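Search the help pages
Search for a topic, a fabric or a username

Wool sweater came back from storage smelling musty, can it be fixed without felting it?

2 min read

Posted by marnstead_knits, December 8, 2019

I put my winter things in a storage unit in August when I moved out of my old apartment, and I only got them back this month. Most of it is fine. One sweater has a strong musty smell, like an old basement. It is beige and ribbed, with thin dark brown stripes, and the label says 80 wool and 20 nylon. The washing symbol is the tub with a hand in it.

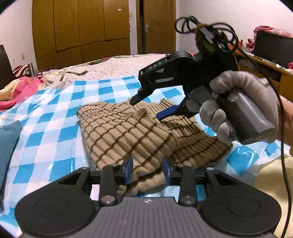 So far I have hung it by an open window for two days and put it in a bag with baking soda overnight. Both helped a little, but the smell comes back as soon as it warms up on me. I don't see any spots on it and I haven't found any holes.

My questions are whether I can soak it without shrinking it, and whether vinegar will do anything to the brown dye. I have ruined one sweater already by putting it in the machine on what was supposed to be the wool cycle, so I would like to do this one by hand. I have a bathtub and a deep kitchen sink. There is no yard or balcony, so any drying has to happen indoors.

Joanne Gosling
1,211 helpful votes

Yes, you can soak it. Water alone does not shrink wool much. What shrinks it is rubbing, wringing and sudden changes in temperature, so keep those out of it and you should be all right.

Test the dye first. Wet a white cotton cloth with water and a little white vinegar, press it on a brown stripe on the inside hem for a minute, and look at the cloth. If there is brown on it, skip the vinegar and use only wool wash.

If the cloth is clean, fill the sink with cool water and add half a cup of white vinegar per gallon. Push the sweater under with flat hands and leave it for 30 minutes. Drain the sink with the sweater still in it and press the water out against the side. Don't lift it by the shoulders, as the weight of the water will stretch it.

Refill with water of the same temperature and a small amount of wool wash. I use Sornel, but any detergent made for wool will do. Leave it 15 minutes, drain, and rinse until the water runs clear. Then roll it up in a dry towel and kneel on the roll. Do that twice with two towels.

Dry it flat. Ribbing pulls in when it is wet, so pat the body out to the width you want and lay the sleeves straight alongside. Turn it over after half a day and put a dry towel under it.
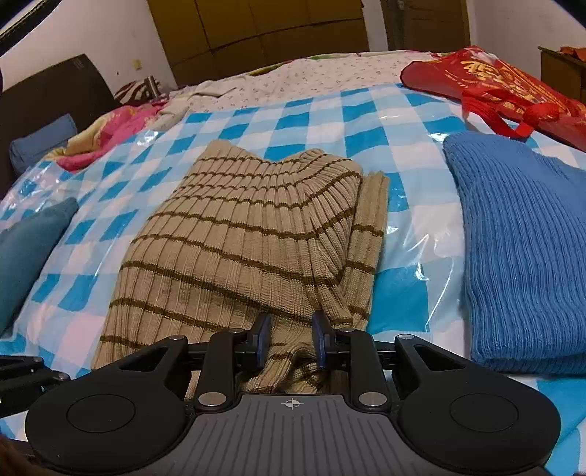 Striped rib knit on a checked cover, partly folded.

Indoors in winter it can take two days. Point a fan across it on low, and keep it away from the radiator. Smell it only once it is fully dry. All damp wool smells of something, and people often wash a sweater a second time for no reason.

If there is still a trace of the basement smell, repeat the vinegar soak once. After that I would take it to a cleaner.

prerent_17

Same thing happened with a box of mine. I put vodka in a spray bottle and sprayed the inside of the sweater and let it dry. Cheap vodka is fine. It worked on a cardigan but not on a coat. Might be worth trying before you soak the whole thing.

Also check the rest of the box. If one thing smells then the cardboard probably does too. I threw mine out and use plastic bins now.

T. Bùi

Freezer. Put it in a zip bag for a couple days. My aunt does all her wool this way every spring.

Comment from Joanne Gosling: Freezing can help with moths if it is cold enough for long enough. It does very little for mildew smell, which usually comes back at room temperature.

Comment from marnstead_knits: Thanks all. Did the cloth test and got no brown on it. Going to do the soak this weekend.

Related posts
How to get pilling off a ribbed cardigan
Can I store wool in vacuum bags?
Cedar blocks stopped smelling, do they still work?
Sweater sleeves stretched after washing
Best way to dry knits in a small apartment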